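Category: Home & Workshop Tips > Hosting > Outdoor Events

Keeping Track of Lost Property at a Large Backyard Party or Block Festival

Any gathering above a certain size produces lost property. Jackets come off when the sun is out, phones get set down next to the food, and keys end up in the grass. The following procedure was worked out over several seasons of the Skulton street party, which now draws 200 guests, and it scales down without changes to a family reunion or a graduation open house.

Set up the station first

Pick one fixed point and keep it there all day. A table near the exit works better than one near the food, where it will collect plates. Put up a sign that can be read from the street. Letters 2 inches high are too small; use the widest marker you have and fill the sheet.

One person should be in charge per shift. Unattended tables lose things a second time. If the party runs into the evening, write the shift changes on the back of the sign.

Supplies:
- Manila shipping tags with string, one box
- A bound notebook, not loose sheets
- Two pens that write on damp paper
- Zip-top bags, quart and gallon
- A lidded tote for clothing
- A cash box or small locking case for phones, wallets and jewelry
- A folding umbrella or tarp

Tagging

Number the tags before the party starts. Tie one to each item as it comes in and copy the number into the notebook along with the time, the place it was found and a short description. Keep the description general on anything the public can see. "Phone, black case" is enough. Details such as the lock screen or the contents of a wallet belong in the notebook only, where they can be used to check a claim.

Small items go into a bag with the tag inside. Single earrings should be pinned to a piece of card first, or they will work their way through the plastic.

Food containers are a separate category. Empty them, rinse them and dry them the same day. Write the tag number on masking tape on the lid and again on the base, as the two parts tend to separate. Glass dishes should be stored with a sheet of newspaper between them.

Clothing

Check pockets before folding. Damp clothing must be hung until dry and should not be bagged, even overnight. A length of cotton line between two posts holds a surprising number of sweaters. Hats go on top of the tote, flat. Children's shoes should be tied together by the laces, or clipped with a clothespin if they have none.

Phones and keys

Leave a phone switched on. The owner will usually call it, and whoever is at the table should answer with the location of the table and nothing more. Do not try to unlock it. Car keys go straight into the locking case. For house keys, never write an address on the tag, even if you know it.

Handing items back

Ask the claimant to describe the item before it is brought out. For anything of value, ask for one detail that is not visible from the outside. Have the person sign the notebook next to the tag number. It takes less than a minute and settles most later disputes.

After the party

Walk the yard twice, once in each direction, with a flashlight if the light is going. Check under seat cushions, behind the cooler and along the fence. Then send one message to the guest list with the general descriptions. Photographs are optional and should leave out anything that would help a false claim.

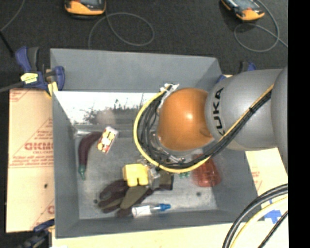 How long should unclaimed items be kept after a private party?

Keep ordinary items for 90 days and mark the end date on the tag. Cash, identity cards and bank cards should be handled sooner: turn them over to the local police desk the next morning. Local rules on found property differ, so check them before giving away anything of value.

At the end of the period, launder the clothing and donate it. Reading glasses can usually go to an optician's collection box. Cut the tags off and keep the notebook with the party records. Last year's Skulton notebook closed with 77 entries, most of them sweaters and food containers.

Comments (3)

Seon-mi Ok
We used the numbered tags at our April cookout. I would add a second notebook page for things people report missing. Matching the two lists was quicker than searching the tote each time.

Hyun
Does the tag string leave marks on knitwear? I have been using safety pins and they do.

jatard_porch
String is fine on knits if you loop it through the care label. Don't tie it around the cuff, it stretches.

Related tips
Folding Table Repairs: Loose Legs and Split Edges
Getting Grass Stains Out of Canvas
How Much Ice to Buy for an Outdoor Party
The Flemine Method for Stacking Chairs in a Small Garage
Labeling Borrowed Serving Dishes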